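Premises > Notebook > Lettings and surveys

Filed under: Commercial units, Measured surveys

July 24, 2018

Purpose of entry: to record the re-measurement of the ground-floor units at Kuledden Yard ahead of the October rent review. The areas on the Nusness plan were found not to agree with the lease schedule, and the schedule is to be treated as provisional until the check is complete.

Unit 7 was measured twice, wall to wall at skirting height. The second reading was taken from the loading door and agreed with the first. Unit 10 was measured once only. The recess behind the meter cupboard has been left out of the net area, as in the previous survey, and the cupboard itself is entered under common parts.

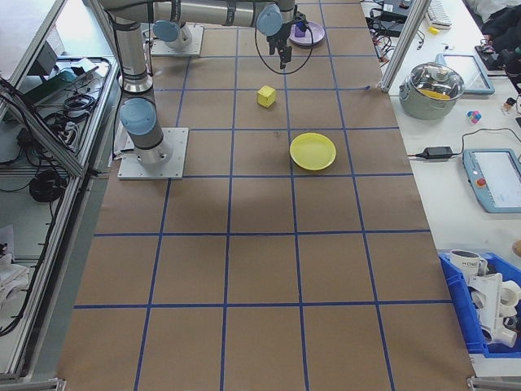 Matters outstanding

1. The lease for Unit 14 refers to a shared lobby. The Nusness plan places the lobby within the unit. Claresum, as managing agent, has been asked to supply the signed plan.

2. The service charge is split by floor area. Any change to Unit 14 will therefore alter the share borne by every other tenant, and no revised figures are to be issued in the meantime.

3. Colleagues quoting areas to prospective tenants should use the lower figure and mark it "subject to survey".

4. The notice period for the review is more than 20 working days. The draft letter is in the Kuledden folder and has not been sent.

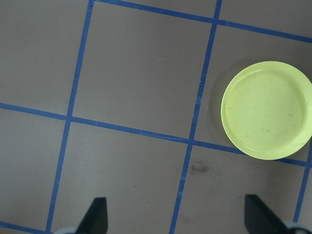
Tabletop with blue tape grid and round yellow-green plate.

The laser measure was checked against the steel tape before use and again at close. No correction has been applied. Ceiling heights were not taken, as the lease schedule does not call for them. Remaining work: Unit 10, second reading; rear corridor, both ends; key to the upper store to be requested from Claresum.

Entered by: Brynjólfsdóttir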